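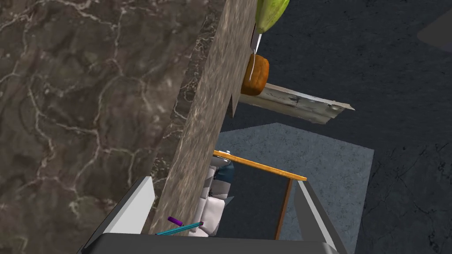 Dark brown marble with pale veining, next to a lighter, sandy-brown speckled slab.

How to Clean and Seal a Marble Countertop

By Jayson Enriquez
25 February 2018

Marble is softer than granite and it reacts to acid. Lemon juice, vinegar and wine will leave a dull mark called an etch. A sealer slows down stains from oil and coffee, but it does not stop etching.

Test the stone first

Put a spoonful of water on the counter and leave it for 9 minutes. Wipe it off. If the spot has turned darker, the stone is soaking up water and needs sealer. If it looks the same, clean the counter and test again in October.

What you need

Dish soap with a neutral pH
Two soft cloths and a dry towel
Penetrating stone sealer, the kind sold for marble
Painter's tape
Rubber gloves

Cleaning

Clear the counter and wipe up crumbs. Mix a few drops of soap in warm water and wash the surface. Rinse twice with plain water. Soap left behind will show up as streaks under the sealer. Dry with the towel and leave the stone overnight.

For an oil stain, mix baking soda and water into a thick paste, spread it over the spot and cover it with plastic wrap. Take it off after a day. Old stains may need three rounds.

Sealing

Tape off the sink rim and any wood trim. Open a window. Try the sealer in a back corner before doing the rest. Wipe on a thin, even coat, working in small sections. Let it sit for the time on the label, then wipe off all the extra. Sealer that dries on top leaves a haze.

Wait for the full curing time before using the counter. Then repeat the water test.

Comments

Amado Dela Peña: Does this work on honed marble too?

Jayson Enriquez: Yes, same steps. Honed stone usually soaks up more, so plan on a second coat.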